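Home Projects Coursework Archive Contact

Comparing Two Controllers and Two Camera Mounts for a Small Arm in Simulation

03/10/2021
Posted by: Student, Robotics Lab II, Sorkuldale

1. Purpose

The aim of the project was to compare two controllers for a six-joint arm working over a flat floor, and to find out whether the position of the camera changes the result. All work was done in simulation. The arm model is the one supplied with the course, which we call Zorex. The two controllers are a plain joint-space PID loop and an impedance controller written during the first half of the term. The second one is named MacPherson in the code, and the name is kept in the tables.

2. Setup

Each trial asks the arm to move from a rest pose to a target point on the floor and stop there. The target is given in camera coordinates, so an error in the camera calibration goes straight into the final position error. Two mounts were tested: a wrist mount that moves with the last link, and a fixed mount on a post at the side of the work area.

The simulator runs at a fixed step. Gains for the PID loop were set by hand, one joint at a time, starting from the base. The impedance controller has one stiffness value per axis and a single damping ratio. Neither controller was retuned after the mount was changed. 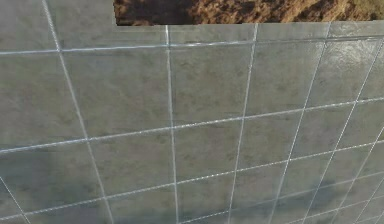 Camera calibration was done before any controller was switched on. The usual method is a printed checkerboard, but the board model in our scene file had its texture scaled wrong and we did not trust it. The floor was used in its place. The pale joints between the gray tiles give straight lines in two directions, and their crossings are easy to find with a corner detector. The strip of brown ground along the top has no grid and was masked out, as the detector returned false corners on the grainy texture. Tile size is known from the scene file, which fixes the scale. Crossings in the darker parts of the floor were weaker and needed a lower threshold.

3. Procedure

For each combination of controller and mount, 40 targets were used, the same set every time. A trial was marked as failed if the arm had not settled within 14 seconds or if a joint limit was reached. The logger wrote one row per trial and a separate file of joint torques. After cleaning, the calibration set held 3,521 corner detections over both mounts.

4. Results

The PID loop failed in 11 trials with the wrist mount, all of them at targets far from the base. The shoulder joint overshot and the elbow then ran into its limit. MacPherson had no failures with either mount, but it settled more slowly and stopped short of the target when stiffness was set low. Raising the stiffness removed most of this error and brought back a small oscillation at the wrist.

The fixed mount gave the more repeatable target estimates. With the wrist mount, the estimate shifted while the arm was moving – the image and the joint readings were not stamped at the same time step. We corrected the offset in the logger late in the project and did not have time to repeat every run, so the wrist results should be read with this in mind.

5. Open points

The damping ratio was the same on all axes. A separate value for the vertical axis would probably help near the floor. Contact was not modeled well either: the floor is a rigid plane, and the texture on it has no effect on friction.

The scene file, gain tables and logger are in the course folder under Naver. The torque files are large and are stored separately. Anyone reusing the scene should replace the checkerboard model first.

Related projects
Reading Joint Encoders at Two Sample Rates
Parallel Gripper or Suction Cup: Bench Notes from May
A Corner Detector for Low-Contrast Floors
Zorex Arm Model: Known Problems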